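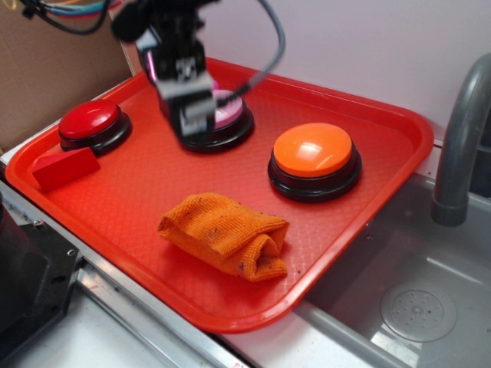
Je possède donc un avis sur les plateaux. On m'aurait dit ça à vingt ans, j'aurais changé de trottoir.

Le modèle dont il est question s'appelle Polar. Il est fabriqué par Graltach, maison qui fournit surtout des cantines et qui vend aux particuliers avec l'enthousiasme d'un guichet en fin de journée. Il existe en plusieurs couleurs, j'ai pris le rouge. C'est du plastique, avec un relief en losanges sur toute la surface et un rebord arrondi qui remonte. Je l'ai payé 7 euros chez Monti, la droguerie du bas de ma rue, où il attendait entre les cuvettes et les tapettes à mouches. Je l'utilise tous les jours depuis le mois de mars.

## Pourquoi un plateau

Mon appartement a été conçu par quelqu'un qui ne mangeait pas. La cuisine est à un bout du couloir, la table à l'autre, et entre les deux il y a une marche. Une seule, haute comme un dictionnaire, posée là sans raison architecturale connue. Pendant des années j'ai fait le service en plusieurs voyages : les assiettes, puis les verres, puis le sel, puis de nouveau le sel parce que j'avais pris le sucre. Un dîner pour quatre représentait une petite randonnée.

J'ai d'abord eu un plateau Irix, en bambou, offert par de la famille bien intentionnée. Très bel objet, deux poignées en corde, un vernis qui sentait le spa. Il avait tout pour lui, sauf que les verres y patinaient comme sur un lac gelé et qu'il n'aimait pas l'eau, ce qui est gênant dans une carrière de plateau. Au bout d'un hiver il s'était voilé, et posé sur la table il basculait d'un coin à l'autre dès qu'on soulevait une tasse. Il sert maintenant de dessous à une plante grasse qui ne se plaint pas.

## L'adhérence

C'est l'argument de vente, autant commencer par là. L'étiquette promet une « surface antidérapante ». En pratique les losanges accrochent bien tout ce qui a un fond plat et un peu large : assiettes, bols, carafe, boîte de conserve, pot de moutarde. Je peux pencher le plateau en montant la marche et rien ne bouge. Avec le bambou, le même geste me coûtait un verre par trimestre.

Les verres à pied, c'est une autre histoire. Si la base est mince et légèrement creuse, elle ne touche le relief que par son bord, et le verre garde une certaine liberté de mouvement. Il ne glisse pas vraiment, il envisage de glisser. J'ai pris l'habitude de les coincer contre la salière.

Les petites cuillères, elles, vibrent. À chaque pas. Si vous comptez apporter un café au lit à quelqu'un qui dort encore, mettez la cuillère dans votre poche.

Dernier point, l'adhérence baisse nettement quand il y a du gras. Un peu d'huile de friture dans les losanges et le Polar redevient un bambou. Il faut le laver, et on en arrive à ce qui fâche.

## Le lavage

Un relief en losanges est aussi un réseau de petites rigoles. Tout y va : les miettes, le vin, le jaune d'œuf, et surtout la confiture, qui s'y installe avec l'air d'avoir signé un bail. L'éponge passe au-dessus sans rien voir. Il faut une brosse. J'en ai acheté une exprès, ce qui porte le prix réel de l'opération un peu plus haut que ce qu'annonce l'étiquette.

Au lave-vaisselle, ça marche, en théorie. L'étiquette dit oui. Mon lave-vaisselle dit que le plateau est plus large que ses ambitions et qu'il faut le mettre de travers, à la place de toute la vaisselle du bas. Je lui ai accordé ce privilège une fois. Il en est sorti propre et les casseroles ont attendu le lendemain.

Le séchage appelle une remarque : le rebord retient l'eau. Posé à plat, le plateau garde dans ses angles une petite réserve qu'on retrouve ensuite dans sa manche. Il faut le mettre debout, contre le mur, et accepter de le voir tomber à plat à deux heures du matin avec un bruit de portière. Ça m'est arrivé 2 fois. Depuis, je le cale avec le liquide vaisselle.

## Le rebord

J'en ai dit du mal, je vais le réhabiliter. Ce rebord est ce que le Polar a de mieux. Il est assez haut pour contenir un verre d'eau renversé, je le sais, j'ai procédé à l'essai malgré moi, un soir de soupe. Tout est resté dedans. Le parquet n'a rien su.

Il est aussi assez épais pour qu'on le tienne sans avoir mal aux doigts. Il n'y a pas de poignées découpées, au contraire de l'Irix, et j'ai d'abord pris ça pour de l'avarice. À l'usage, on attrape le plateau par où on veut, petit côté, grand côté, un coin quand la porte est fermée et qu'il faut libérer un coude. Je ne reviendrais pas aux poignées.

## La résistance

Je l'ai fait tomber dans l'escalier de l'immeuble en descendant des boutures à la cour. Un étage, marche par marche, avec un sens du rythme que je ne lui connaissais pas. Une éraflure blanche sous un angle, rien d'autre. Les boutures ont moins bien pris la chose.

La chaleur, en revanche, il faut se méfier. Graltach déconseille d'y poser un plat sortant du four. J'y ai posé une casserole que je croyais tiède. Le plateau n'a pas fondu, il a fait une odeur, brève et très explicite, et j'ai retiré la casserole. Depuis, les losanges de cet endroit sont un peu plus mats que les autres. On ne le remarque que si on le cherche, et je le cherche chaque matin.

Côté poids, l'étiquette annonce 300 grammes à vide. Ma balance de cuisine est d'accord, à l'épaisseur d'une miette près. C'est léger, on l'oublie, et je considère que c'est le plus beau compliment qu'on puisse faire à un plateau.

## L'esthétique

Bon. Il ressemble à un plateau de self. On le regarde et on entend une louche. Les invités ont tous la même réaction, ils demandent où est la caisse, et il faut rire chaque fois.

Le rouge n'arrange rien, mais il a un mérite que je n'avais pas prévu : on ne perd pas ce plateau. Le bambou disparaissait sur la table en bois et on y reposait des choses à côté, dans le vide. Celui-ci, on le voit du couloir. On le verrait sans doute de la gare. Je crois que le modèle existe aussi en gris pour les personnes qui ont un intérieur.

## Ce que j'aurais voulu savoir avant

- Mesurez votre placard. Le mien ferme si je range le plateau à la verticale et que je renonce à la passoire.
- Prenez la brosse en même temps, Monti les vend dans l'allée d'à côté.
- L'étiquette est collée sur le dessus, en plein dans le relief. Comptez une soirée, de l'huile et un ongle dont vous n'avez pas l'usage.
- Deux Polar s'empilent bien. Ils se séparent moins bien s'ils ont été empilés humides – un bruit de ventouse, puis un geste brusque, puis des excuses au voisin du dessous.

## La note

Je mets 7 sur 10. J'enlève un point pour la confiture, un pour l'étiquette et un pour l'allure générale, que je pourrais pardonner un jour de grande bonté. Pour une table dressée et des amis qu'on veut impressionner, achetez autre chose, l'Irix par exemple, en prévoyant la plante. Pour transporter à manger d'une pièce à l'autre avec une marche au milieu, je n'ai rien trouvé de mieux à ce prix.

J'en ai racheté un second pour le rempotage. Il est vert, et l'étiquette est toujours dessus.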